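Build times talk – speaker notes
Thursday session, second slot after lunch

Start without the title slide. Ask for hands: who has a project that takes longer than five minutes to build from clean? Keep your own hand up the longest. People laugh at this and it wakes the room up.

Then the number. Our main app had 136 modules in April and a clean build took long enough that Rocío Becerra was reading a novel between runs (she finished it, and she recommends it!). I love this story because everything that fixed it was already in the build tool. We just hadn't looked.

SLIDE 2 – Where the time went
Say it slowly: 65 of those modules were rebuilt on every change, even a one-line change in a string file. Let that sit. Then show the graph Quang Từ drew, the one with the fat column on the left. The fat column is Dirnach, our shared utilities module, and everything depends on it.
Don't get drawn into naming. Somebody will ask why it is called Dirnach. Offer to tell them over coffee.

SLIDE 3 – Splitting Dirnach
Three pieces: dates and text, networking, and the leftovers. Higinio Bañuelos did the networking part in one long afternoon and it compiled on the second try, and I still get a little excited telling people that. Show the before and after dependency lists side by side. Read out two lines, no more.
If the projector is washing out the colors, switch to the light theme now – the diff is unreadable otherwise. 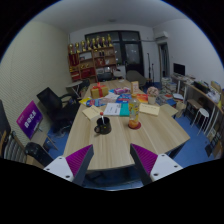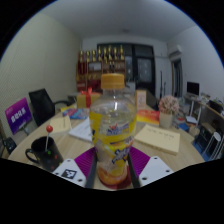 Page last changed: Thursday, 16:40, by Gizella Dobos

SLIDE 4 – Caching
This is my favorite part, so watch the clock. The local cache was on. The shared one wasn't, and every laptop on the team was doing the same work over and over. Jaqueline Solís set up the shared cache on a spare server and we saw hits the same morning.
Mention the trap: one task wrote the current time into a generated file, so it never matched anything in the cache. Deleting that one line gave us more than the whole week before it. Pause here, people like to write this down.

SLIDE 5 – Live demo
Open Trostovitz, the small sample app. Change the button label, run, and talk while it builds. You should barely get a sentence out.
Backup: the recording is on the desktop, with sound off. Use it if the network is slow and don't spend time debugging on stage.

SLIDE 6 – What we'd still like to fix
Tests. We have some 200 of them that start a full emulator and most could run without one. Be open that we haven't begun. Ask whether anyone has moved a suite this size, and get their name before they leave the room.

Questions
Likely ones: does it work with mixed languages (yes, a bit slower), did we try the newest plugin version (on a branch, one crash, reported), how do we stop Dirnach from growing back (a check in code review, and Quang).
Repeat each question into the microphone.
Leave the link to the build scripts up on screen until the next speaker plugs in.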